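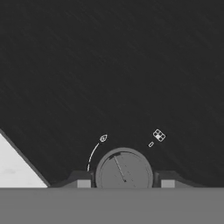 Simulator view from the wrist of the Miment gripper, looking past the two fingers to the dark work surface.

Miment Two-Finger Gripper and Simulator Package
See it at the Gullow open day this July

Thank you for stopping by our Miment page. If you came to us from the open day flyer you are in the right place, and if you found us some other way, you are every bit as welcome! We have tried to put down everything visitors tend to ask us when they come through the door at Gullow, so pour yourself a coffee and take your time. The ordering details are near the bottom of the page if you already know what you are after.

What you are buying

The Miment is a parallel gripper with two fingers, made for small and medium arms that do picking, sorting and light assembly. It comes with the simulator, and we don't sell one without the other. We used to, years ago, and we spent so many hours on the phone helping people match somebody else's simulator to our gripper that we decided to put the two in one box and be done with it. The simulator has its own model of the gripper and a wrist view that you can keep open while you work. In the view at the top of this page you can see the light gray square pads low on the finger blocks, with the round housing between them. There are small white markers drawn over the work surface too, and they stay crisp even against a surface as dark as that one.

People who are new to this are sometimes a little shy of the simulator and want to go straight to the real arm. We understand that completely (the real arm is more fun to stand next to), but please do give the simulator an afternoon. You can try a reach twenty different ways, bump into things, start over, and all it costs you is a bit of time. When you are happy with what you have, you save the job and carry it over to the controller on a memory stick or over the network.

In the box

Miment gripper with two fingers, fitted and tested
One spare pair of finger pads
Mounting plate and screws
Cable, 6 feet
Simulator license for two computers
Printed getting-started booklet, which is short, and which we would love you to read

Details

Stroke: 81 mm
Weight of gripper with plate: 800 g
Power: 24 volts, from the arm or from a separate supply
Simulator: runs on an ordinary office desktop with a separate graphics card
Warranty: 20 months on the gripper, parts and labor
Price: $2,785, shipping extra

Which arms does it fit? The plate that comes in the box suits most of the smaller arms our customers own. For Nakajima arms you will want the other plate, the one with the offset holes, and we swap it at no charge if you say so when you order. Please do say so. It is by far the most common reason a box comes back to us.

The open day

We hold the open day in our own workshop at Gullow, in the long room behind the front office. Doors open at 9:30 in the morning and we finish at 4, with sandwiches laid out a little before noon. There is no charge, and you don't need to be a customer. Students are welcome, and so are retired folks who just like machines. Last year we had a good crowd of both, and the questions were wonderful.

The day goes at an easy pace. In the morning we sit down at the simulator benches and work through a simple pick together, from an empty job file to a saved one. You will learn how to move the wrist, how to open and close the fingers, how to slow the whole thing down when it gets away from you, and how to switch the wrist view on and off. Most people find their feet within the first half hour. If you don't, there is always one of us close by, and we are happy to go over it as many times as you like.

After lunch we take the saved jobs over to the real arms at the far end of the room and run them, slowly at first. This is the part everyone gathers around for, so if you are on the short side, come up front and nobody will mind. Visitors may run their own job if they would like to. You will be asked to wear safety glasses, which we lend you, and to tie back long hair.

The last hour is for your own projects. Bring a part you would like to pick up, as long as it fits in a shoebox and isn't sharp or dripping. We have had bottle caps, piano hammers, bread rolls and a very nice set of brass hinges. We will tell you plainly whether we think the Miment is right for it. For very soft things, and for anything wider than the stroke listed above, we will probably send you to look at something else, and we would much sooner tell you that over a sandwich than after you have paid.

Our second showing is at Poltby, later the same month. It is a smaller affair, with simulator benches only and no real arms, and it runs from 1 to 4 in the afternoon. If you live closer to Poltby and only want to get a feel for the software, it makes a very pleasant outing. The parking there is easier too.

Questions we hear a lot

Can I try the simulator before I order? Yes, both at the open day and at Poltby. We can also send you a trial copy by email, which has everything in it except saving to a controller.

Do the pads wear out? In time they do. They come off with a small hex key, and a new pair goes on in a couple of minutes. We keep pads on the shelf at all times.

Can I move my license to a new computer? Of course. Release it on the old one first, or call us if the old one has already died, and we will sort it out for you.

Is there a discount for schools? There is. Write to us from your school address and we will send you a quote.

Ordering and signing up

Use the order form linked in the side menu, or call the Gullow office between 8 and 5. Grippers in stock leave us within four working days. Orders with the Nakajima plate can take a day or two longer, depending on how busy the bench is.

To come to the open day, fill in the visitor form and tell us whether you would like a seat at a simulator bench. Seats are shared two to a computer. Let us know about any food allergies in the notes box, and mention it there as well if you need a step-free entrance, and we will have the side door open for you when you arrive.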